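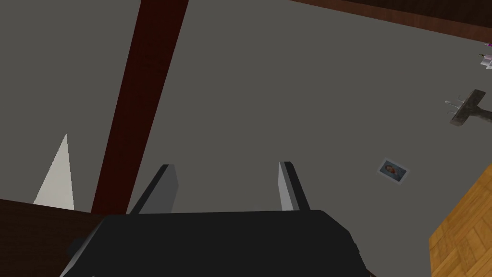
The open gripper of Guridari, our workshop robot, on the computer.

How does a robot learn to open a door?

Guridari is a robot we are building at the Kekier shared workshop. Before we bolt the real arms together, we build the whole robot on a computer. A pretend robot in a pretend house is called a simulation. If it bumps into a wall there, we don't have to buy new parts.

Opening a door is easy for you. A robot needs each part of the job written down: find the handle, move the gripper, turn the lever, then pull or push. 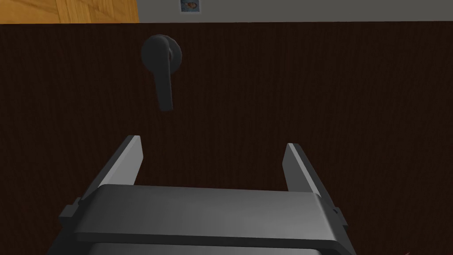 A gripper is a robot's hand. Ours has two flat fingers that slide together and apart, a bit like kitchen tongs. To use a lever handle, the robot has to know where the lever is and which way it points. On our brown door the lever hangs straight down, and the fingers are spread wide below it, not touching it yet. The program works out how far they still have to go. We have run the door job 176 times so far, changing the numbers a little each time.

Two arms are harder than one, as they must keep out of each other's way. Both have to fit through the doorway too.

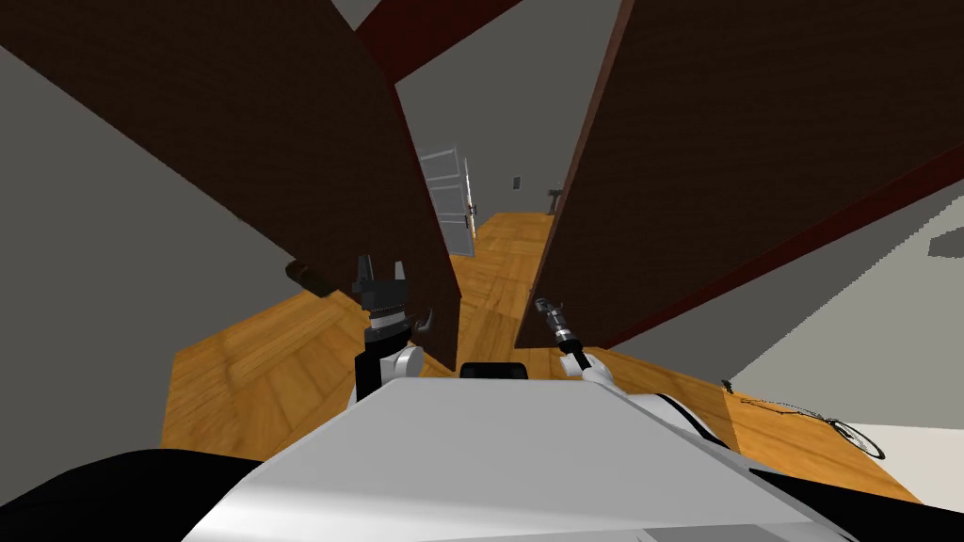 What comes next?

We started in January with one arm on the screen. When the simulation works well, we will cut the real body and wire up the motors. The wiring list has 70 lines, and we check off each one in pencil.

Try it yourself

Ask a friend to close their eyes and open a door using only your instructions. Write down every step you had to say.

Updated 17 July 2023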